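Put the watches in with the beads

My aunt Veerle Van Hecke kept her jewellery in a fitted case with a lock, a tray of ring slots and a row of small cushions for watches. When she moved from Mevstead to a smaller flat I helped her pack, and the case was the last thing we dealt with. Most of the slots were empty. The things she wore were in a saucer by the kettle.

I have thought about that saucer a good deal, because I used to own a case like hers, bought for the same reason. I believed that if every item had its own place I would look after it better and wear it more often. I kept this up for five months. After that the bracelets lived on the windowsill, and the case lived under the bed with a spare watch strap and a dead battery in it.

My argument is a small one. For everyday jewellery, the sort made of beads and elastic and the sort of watch you would be annoyed but not heartbroken to lose, one open box is better than any amount of compartments. It should be plain inside, have no lid, and be big enough to get your whole hand in.

A lid is a small job. You have to lift it with one hand while holding the bracelet in the other, and at eleven at night most people will not do it. They will put the bracelet on top of the lid. Then the watch goes on top as well, and by the end of the week the box can't be opened without clearing it first. I have seen this in my own house and in several others.

Compartments have a different fault. They are made for things of a particular size, and cheap jewellery comes in all sizes. A chunky bracelet will not go in a ring slot. A watch with a stiff strap will not lie flat on anything, and stands up like a hoop wherever you put it. You end up owning a tray that suits four of your things and leaves the rest homeless.

Ineke Van Dijk, who has a stall at the Fleltley market and sells a lot of beads, disagrees with me. She says that throwing everything in together scratches the watch glass and tangles the chains. On chains she is right, and I keep my two chains on a hook. On watches I think she is being careful on behalf of people who own better watches than I do. Mine cost less than the case did.

She also says an open box gathers dust. It does. I tip mine out on the bed every so often, wipe the inside with a damp cloth and put everything back. A pale lining helps, as you can see the dust and you can also see a single bead that has come off its string. In my old case the lining was dark velvet, and I lost an earring in it for most of a winter.
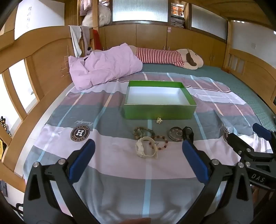 Tipping things out has another use. With everything lying on the sheet you notice what you have stopped wearing. I gave a string of wooden beads to my cousin Anouk after the last time, and she has had them on whenever I've seen her since. They would have stayed in a compartment for years, because a compartment with something in it looks finished.

I don't say this applies to everything. If you have your grandmother's ring, buy it a proper box and shut the lid. Gregor MacRitchie, my neighbour, keeps his father's watch in a drawer wrapped in a sock, and I wouldn't suggest he move it. He takes it out once a year, in October, winds it, and puts it back.

For the rest, use a box you already have. The one on my chest of drawers cost me nothing, and I have not bought another organiser since. Veerle still has her fitted case in the new flat. It has buttons in it now, and the saucer is by the kettle.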